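Product Specialist, Interview Scheduling and Structured Assessment

Ravis — Tovden office, with two days a week from home

Ravis makes software for recruitment teams. The main product handles interview scheduling, scoring forms and candidate messages for employers who hire in volume. A second product, Goodwin, is a reporting tool that reads the same records and shows how long each stage of a vacancy takes. We are hiring one product specialist to work across both.

The post is permanent and full time, at 37 hours a week. It sits in the product team and reports to the head of product. It has no line management duties.

Background to the post

Customers currently set up their own interview stages from a blank template. The result is that two departments in the same organisation may use different names for the same stage, different scoring scales and different rules for when a candidate is told the outcome. The scheduling side copes with this. Goodwin does not cope with it well, as its reports depend on stages being comparable.

Over the next year we will replace the blank template with a set of standard ones, and move existing customers to them in groups. The first group is made up of employers with more than 200 open vacancies at a time. The specialist will own the content of the templates, the rules for mapping old stages to new ones, and the written guidance that goes with both.

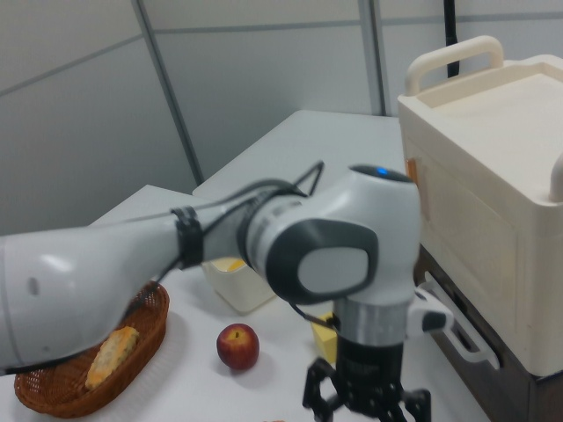

Mapping is the larger part of the work. There are 1,150 distinct stage names in the live system, many of them spelling variants. An earlier pass grouped the obvious ones. Those left over need someone to read the scoring form attached to each stage, decide what the stage is for, and record the decision in a form that the engineers can load without further editing. Where the purpose is unclear, the specialist contacts the customer.

Main duties

Write and maintain the standard interview templates, including question sets, scoring scales and guidance notes for interviewers.

Define mapping rules for existing stages and keep a dated log of changes to them.

Run set-up calls with customer recruitment teams before each group is moved, and a review call after.

Check Goodwin reports before and after each move and account for any difference in the figures.

Write release notes and help pages in plain English.

Pass faults to the engineering team with steps to reproduce them, the account affected and the browser used.

Attend trade shows for recruitment and human resources staff, at most three a year, to give product demonstrations and take notes on what buyers ask for.

Split of time

In a normal week, expect 70 per cent of your time to go on templates and mapping. The rest is divided between customer calls and report checking, and the balance shifts towards calls in the fortnight before a group is moved. Support tickets are handled by a separate team. You will be asked for advice on tickets that concern templates, but you will not be on the support rota.

What we need from you

Experience of running or supporting structured interviews, either in an employer's recruitment team or with a supplier. We do not mind which.

Working knowledge of at least one applicant tracking system from the administrator's side: permissions, stages, message templates and exports.

Confidence with spreadsheets, including lookups, pivot tables and the cleaning of inconsistent text.

Clear written English. Much of what you write will be read by hiring managers who use the software four or five times a year.

An understanding of how long candidate records may be kept and who may see interview notes.

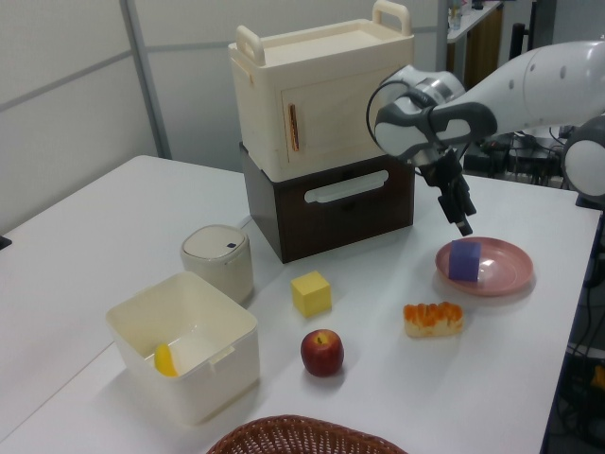
Robot arm over a table

Useful but not required

Basic SQL. The mapping log is held in a database and can be queried directly, although a spreadsheet export is produced each night.

Experience of calendar integration, in particular shared mailboxes and panel interviews held across time zones.

Familiarity with Gidov, the skills framework that several of our public sector customers use for scoring. We will train you on it if you have not met it before.

A degree is not needed. Certificates in human resources or testing will be read with interest but carry no extra marks at the sift.

Pay and conditions

Salary is paid monthly on a published scale, which is sent to every applicant before the first interview so that the starting point can be discussed early. Annual leave is 27 days plus bank holidays. The employer pension contribution starts from the first month. Probation lasts six months, with a written review at the halfway point.

Travel to trade shows and customer sites is booked and paid for by Ravis. Time spent travelling outside normal hours is returned as leave.

Requests for part-time hours or a job share will be considered. Please state the pattern you want in your application so that the panel can look at it alongside the customer call timetable.

How to apply

Send a CV of no more than two pages and a covering statement of no more than one. In the statement, describe one interview process that you designed or changed, what was wrong with it before, and what you measured afterwards. Use the application form on the vacancies page. CVs sent by email are not entered into the system and will not be sifted.

Remove your date of birth, photograph and home address from the CV. Names are hidden from the panel until the shortlist is agreed.
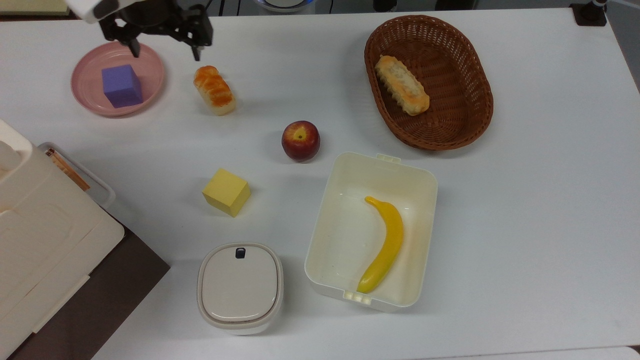 Selection process

There are two stages.

Stage one is a video call lasting 40 minutes with two members of the product team. The questions are the same for every candidate and are sent out two working days beforehand.

Stage two is held at the Tovden office and takes half a day. It includes a mapping exercise on a sample of made-up stage names, a short writing task based on the results, and an interview with the head of product and one engineer. The exercise is done on our equipment. If you normally use a screen reader, a particular keyboard or other software, tell us when you book and it will be set up before you arrive. Travel costs are refunded at the standard class rate on production of receipts.

Every candidate interviewed at either stage receives their scores and written comments within five working days. Scores are given against the criteria listed under "What we need from you" and no others.

Applicants for the product analyst post advertised in June may apply for this one. Earlier applications are not carried over, so a new form is required.

Right to work checks are carried out after an offer is made. We are unable to sponsor visas for this post.

Advert published 2 August 2026. The vacancy stays open for four weeks from that date, and applications are sifted after it closes. Questions about the duties or the selection process can be sent through the contact form on the vacancies page, quoting the job title.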